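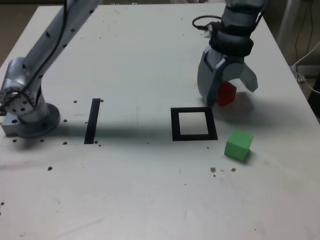
The two-arm cell at the Drerby site, with red and green cubes on the table.

Friederike Schwerdtfeger has run the handling department at Drerby for 11 years. When the company announced in February that robotic arms would be introduced on its sorting lines, she was asked to lead the transition for the 131 employees affected.

"The first question people put to me was whether they would still have a job," she said. "The second was who would be blamed when the machine dropped something. I had an answer to the first one. The second took us longer."

Under the agreement reached with staff, no position is removed during the trial. Employees who worked at the sorting tables are being retrained as cell operators through Vondano, the company's training partner. The course covers safe access, teaching of grip positions and basic fault finding, and Drerby has set aside 2655 hours for it. Of these, 1331 have been used.

Practice begins with plain colored blocks before any customer goods are handled.

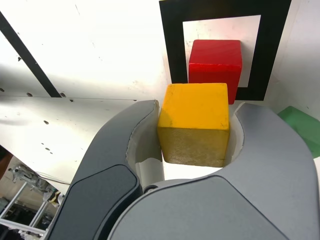 Ms. Schwerdtfeger defended the slow start. "An operator has to learn how close the fingers can come to a neighboring piece. I would like that learned on a block. Some of my colleagues found it childish at first, and they told me so."

She acknowledged that the work has changed in ways not everyone welcomes. Lifting has decreased, and so have complaints of shoulder pain. Conversation has decreased as well. "At the old tables you stood across from someone all day. Now you may be alone with a screen for two hours. We have moved the breaks so that the operators take them together, and on Thursday the whole department meets."

Pay was a further point of discussion. Trained operators move up one grade, but employees who decline the course remain at their present level, and Ms. Schwerdtfeger considers this unresolved. "I have people who are excellent at what they do and do not want to program anything. I have asked management to look at it again."

A second cell is planned for the Cakarow warehouse.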